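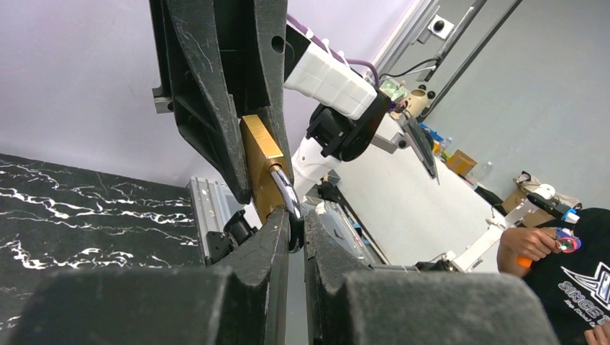
9/2/21

My father worked at the Nodimach plant for most of my childhood, and when I think of him in those years I think of his lunch pail on the counter by the back door, and the smell of the orange hand soap that never quite got all the grease out. They made hinges and latches there, and later on parts for garage doors. At its biggest there were 229 people on the payroll, which doesn't sound like much unless you have lived in a town like Jekcombe, where it meant that every second house on our street had a Nodimach parking sticker in a car window.

The letter came in April. I was eleven and I remember my mother reading it standing up, with her coat still on. Flitonano had bought the company the year before (there had been a cake for that, if you can believe it, with both names in blue icing) and now the work was moving overseas, and everybody would get a week's pay for every year, up to a limit I can't recall. The pension was a longer story. My father had been told one figure for years and years, and what he got in the end was 40 percent of it.

He never made speeches about it. He got on with a job at the Mavromatis bakery, driving the early truck for a good deal less money, and he brought home the day-old rolls, and we ate so many rolls that winter! My mother took in hemming at the kitchen table. I thought it was cozy, all of us up late with the radio on, and it was years before I understood that the reason we were all in the kitchen was that they had shut off the heat to the rest of the house.

I have been going over all this because I drove through Jekcombe last week on my way home from my cousin's, and I got off the highway without really deciding to. The plant is still standing. There's a young maple growing up through the loading dock, and the sign out front has lost most of its letters. The bakery is gone, but the diner is open, and I had a bowl of soup there and got to talking with the woman at the register, whose mother had worked on the latch line. She said people her age mostly drive 50 miles to the warehouses now and 50 miles back, and that gas eats up the first hour and a half of the day.

I left her a bigger tip than the soup called for and sat in the car for a while with the windows down. Then I called my mother, who is 81 next spring and sharp as ever, and asked her what that limit had been on the severance. She knew it right off, to the dollar, and then she wanted to know if I'd eaten.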